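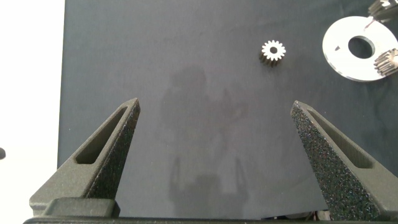

By Dana Wexler, Parts and Service Coordinator

March

Print | E-mail

The spare parts counter at Baird closes at the end of this month, and everything on its shelves is going to the Bridirham building. If you order parts for Honaveck machines, you will use the same phone line and the same account number. Pickup is what changes.

Baird has held our small parts since before the Gandimden warehouse opened. It has good parking and a bad roof. The lease came up this winter and the landlord wanted to add 7 years, so we looked at what was on the shelves. Of the 3000 part numbers stocked there, most had also been sitting at Bridirham the whole time. Customers sometimes drove to one building for a gear and then to the other for the shaft that goes through it.

Moving has started with the slow items: belts for older feeders, guards, cover plates, and the bins of spur gears and sprockets. The fast movers stay at Baird until the last week. If you need something and are not sure which building has it, call before you drive. The computer is updated at the end of each day, so a part that moved in the morning will still show at Baird until evening.

A word on gears, which cause more returns than anything else we sell. Please count the teeth and measure the bore before you order. Two gears can look the same on the bench and have a different pitch, and the wrong one will run for a week or two before it chews up its neighbor. The part number is on the hub of newer gears. On older ones it was stamped lightly and often wears off. If you can't read it, bring the old gear with you, or mail it to Bridirham with your account number on a tag. Put the tag on with wire. Tape comes off in the mail and then we have a gear and no name to go with it.

Bridirham has 145 more feet of shelving than Baird did, and we are using the extra room to put gears in order by pitch first and then by number of teeth. Before, they were in order by the machine they came from, which made sense when we sold four machines.

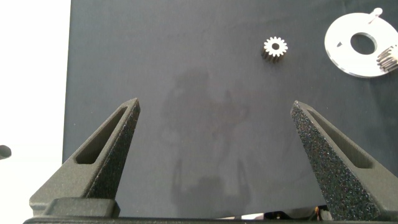

Pickup at Bridirham

Use the side door on the loading dock side. The front door is for the office and the people there can't get you a part. The counter opens at 7 in the morning, Monday through Friday, and takes a half hour for lunch at noon. Orders called in by 3 p.m. will be on the pickup rack the next morning.

There is no Saturday pickup at Bridirham. We know some of you used it at Baird. For now, orders over $200 can go out on the Gandimden truck at no charge, and smaller orders ship at the usual rate.

Old core parts and returns can still be dropped at Baird through the last day. After that, bring them to the side door with the packing slip.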